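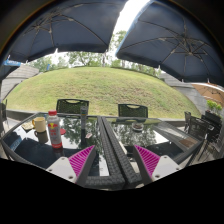 Search posts

2 min read

1/ Haso is a hand-held gripper kit from Nullavia: two fingers, ridged pads, a wide-angle camera. I have been using it on outdoor tabletop pickups. Notes follow.

2/ Price is 900 for the kit, 108 for a spare pad set. The Bavska mount is sold separately.

3/ Fingers are white plastic with screw holes at the base. Pad swaps are quick – one driver, no shims.

4/ Dark glass is the hard case. The tabletop mirrors trees and sky, so tracking has fewer fixed features to hold on to. I keep the wicker edge in view on every approach.

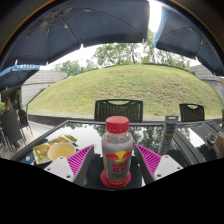
Bottle with a red cap between the Haso fingers, glass-topped table.

5/ Clear plastic plus a printed label makes a decent test object. The label gives the tracker something to lock to – the bare plastic gives it very little.

6/ Log so far: 1,100 clips. Target is 3,000 by July, then I compare against the Konstantinidis gripper on the same objects.

7/ Complaints: the grip gets tiring in long sessions, and the manual skips lens calibration entirely. I would still buy the kit at this price. Spare pads cost too much.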